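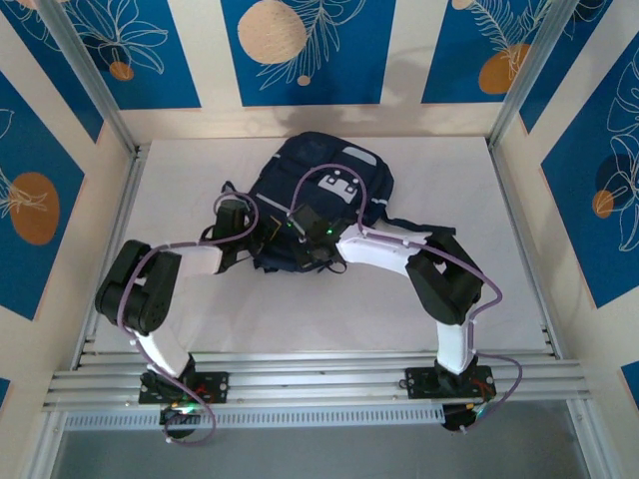

The incident report from Lesmont runs to seven pages, and the word "unexpected" shows up on nearly all of them. The arm showed an unexpected load. The strap was in an unexpected position. The operator made an unexpected reach into the workspace. By the last page I had begun to wonder what anybody in that building did expect when they set two motorized arms to work on a backpack.

I should say where I stand. I spent a good part of my working life fixing packing machinery, and I came out of it with a low opinion of any report that has the machine behaving "as designed" and a person getting hurt. I was asked by Ilse Kohlhase, who edits this newsletter, to read the Lesmont report and write something fair about it. I've tried. The people there answered my questions, which is more than most places do, and they let me stand next to the bench for an afternoon.

What happened is simple enough. Hollmann runs a row of small benches at Lesmont where pairs of arms practice handling soft goods: shirts, pouches, bags. The control software is called Moma. On the bench in question the job was to turn a small navy daypack and bring its straps in from the side. One arm holds the bag, the other works over the top. At some point in the run the gripper on the holding side closed on a strap end as well as the edge of the bag. The other arm began to pull. The first arm held on, as it had been told to. Both arms kept at it for 21 seconds.

Anyone who has seen two kids with one sweater knows what that looks like. These are small arms and they don't make much noise. The elbow motors got hot, one of them cut out to protect itself, and the arm it belonged to dropped. Gudrun Tiedemann, who was minding the bench, had already reached in to free the strap. The wrist came down on the back of her hand and pinned two fingers against the tabletop. She had bruising and a split nail, and she was back at work the next day. The report is dated 13 August 2019 and calls this a "minor contact event."

I'll grant the minor part. I've seen what a real press does to a hand and I don't want to pretend a hobby-size servo is in that class. But the size of the injury tells you about the size of the arm. It tells you very little about the thinking around it, and the thinking would be the same if someone at Hollmann signed for bigger arms next spring.

Take the cutout first. The motor shut itself off when it got too hot, and the report lists this under "safety features that performed correctly." Correctly for whom? The motor was saved. A motor holding a load up in the air is the only thing keeping that load up in the air, and when it lets go to save itself, whatever it was holding comes down. That's been true of every hoist ever built. It's why hoists have brakes. These arms don't, and at this size and price I wouldn't expect them to, but then you can't put the cutout in the column marked safety and feel good about it. It protects a part you can buy by mail.

Then there's the stop button. The bench has one. Tiedemann didn't press it, and the report makes a good deal of that. I asked her about it and she told me she'd been taught to press it for emergencies, and a caught strap wasn't an emergency, it was a thing that happened several times a day. Pressing it also kills power to both arms, so they both drop, and then you have to home them and start the run over. Each restart goes in the log with the operator's initials beside it.

I read that log. Between the opening of that bench and the day of the report it holds 2251 runs. Of those, 970 have a note saying the operator "assisted," and assisted covers anything from nudging the bag back to the middle of the table to pulling a strap out of a closed gripper with the power on. Only a handful of runs show the stop button. So the company had 970 written notices, in its own files, that people were putting their hands in there while the arms were live. Nobody hid it. It was sitting in a column headed "assist."

I put this to Hildegard Engelhardt, who runs the benches, and she was straight with me. She said the assists were seen as a quality figure. They measured how well the software was coming along, and the goal was to bring them down over time. When I asked who looked at the same number as a count of hands near moving parts, she thought about it and said no one had been given that job. I believe her. I also think that answer is worth more than the seven pages.

The report's main finding is "operator deviation from procedure." I have a rule about this phrase, picked up over many years and many factories: if one person does it once, call it deviation if you like. If it's done on close to half the runs, with initials, and the supervisor can see the log, then it is the procedure. The sheet on the wall is just paper. To write up Tiedemann for doing what was done the day before and the day before that, by her and by everyone else on the row, is bad manners and worse engineering.

The corrective actions are where I lost what patience I had. There are three. Staff will be reminded of the procedure. A sign will be posted. Moma will be updated to better recognize straps.

Let me take the last one, because it's the one that everybody at Lesmont seemed happiest with. Amerley Amoah, who writes the grasping side of the software, showed me the new version. It does look for strap ends before the gripper closes, and it did back off from one while I was watching, and I was pleased to see it. I asked her what it does when it's wrong. She said it's wrong much less often. I asked again. She laughed and said that in that case it does what it did before: it holds on, and the other arm pulls.

There's the whole argument, as far as I'm concerned. A strap is a floppy thing. It slides under the bag, doubles over, hides a buckle, catches on a seam. Dark straps on a dark bag won't make the job easier, and I have trouble telling them apart at breakfast when I pack my own. Any plan that depends on the machine seeing every strap every time is a plan with another pinched hand in it. You need to decide what happens when it doesn't see.

And the answer to that isn't clever or costly. Two arms that are pulling against each other both know it. The load readings are right there, the report prints a chart of them, two lines climbing side by side for the full 21 seconds. A dumb rule would have caught it. If both arms are working hard and nothing is moving, quit pulling, lower to the table, open up, wait. Amoah agreed it could be written in a day or two. She said it had been brought up before and put off, on the grounds that it would interrupt runs that might have come right by themselves. I'm sure some would have. I've also seen jammed conveyors shake themselves loose, and I never counted it as a maintenance plan.

I'd ask for two more things while I had the floor. Give the operators a pause that holds the arms where they are, or sets them down gently, and costs them nothing in the log. People will use a button that doesn't punish them. And while a hand is inside the enclosure, the motors should be unable to make a new move. A switch on a cover would do it. I priced one at the hardware counter on my way home and it was less than my lunch.

Now, the other side. Rakiya Idahosa, who used to work with me and now works for Brerura, which sells gear to shops like this one, read a draft and told me I was being an old grouch. Her case is that these benches exist so things can go wrong cheaply. Small arms, soft bag, bruised fingers at the worst. If you wrap each one in interlocks, she says, you'll get half the runs, and the learning that would have made the big machines safer comes years later. She thinks the real failure would be scaring people off.

It's a decent argument and I've turned it over for a week. What I can't get past is that the learning didn't happen. A cheap failure is only cheap if somebody collects on it. This one had been offering itself several times a day, with initials, and what came back was a sign on the wall. If Hollmann had read those assists and come up with the back-off rule on its own, I'd be writing a much nicer piece and Rakiya could have the last word.

She also asked whether I thought the arms should be folding bags in the first place. I don't much mind. Somebody may want it done, though I haven't met them, and the promises made for Moma in the sales leaflet are of the sort I used to hear about carton erectors. A bag is harder than a carton. I'd want to see a full shift without a single assist before I put money into it, and I'd want the person counting to be somebody whose budget didn't depend on the count.

Tiedemann has asked for her name to be taken off the deviation line. As of my visit she hadn't had an answer. When I left she was back at the bench with the bag, and the stop button was in the same place, and the sign was up. It says KEEP HANDS CLEAR. The strap caught once while I was putting on my coat, and she looked at the sign, and then at me, and then she pressed the button and both arms fell down.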